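Workshop notebook – December, entry started 14:20

Adhesive trial, paper to bench, continued from the previous page.

The Wusonley roll went down well enough but lifted at the corners overnight. Re-laid with the Konden paste thinned 2 to 1 with water. The thinned paste spreads further and drags less under the brush. Open time is shorter than the tin claims. By the third strip it had skinned over and I had to scrape back and start again.

Weights: used the 25 kg slab on strip A, left strip B unweighted. No difference in lift when I ran a knife under the edges. Strip A has a dent where the slab went down corner first, my fault. Ignore that patch when reading the peel figures.

Peel test, strip A: first pull tore the paper before the bond gave. Second pull the same. Strip B came away clean at one end and tore at the other, which suggests the paste was uneven and says nothing useful about weighting. Repeat with a notched spreader.

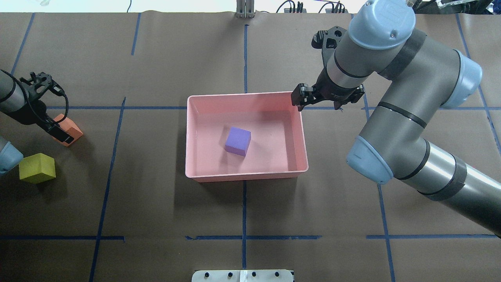 Sanding the board beforehand: tried 600 grit on one half and left the other as supplied. The sanded half took longer to wet out. Dust was still coming off on the cloth after two wipes, so this may be a cleaning problem. Will try again with the vacuum first. The 2,000 grit sheets are for the metal samples only – please don't use them on board, they clog at once and we are down to the last packet.

Harahap tin: lid was left loose, contents have thickened. Still usable for tacking, not for test strips. Marked the lid.

Orkow sent the wrong spreader again (plain edge, ordered notched). Cutting notches in this one with a file, 2 mm deep, spacing by eye. Not good enough for anything we report, fine for a first look.

16:45 – strips C and D pasted with the filed spreader. C weighted, D not. Ridges visible for the first minute, then they closed up. Leave both overnight, heating off. Peel in the morning before anyone opens the big door.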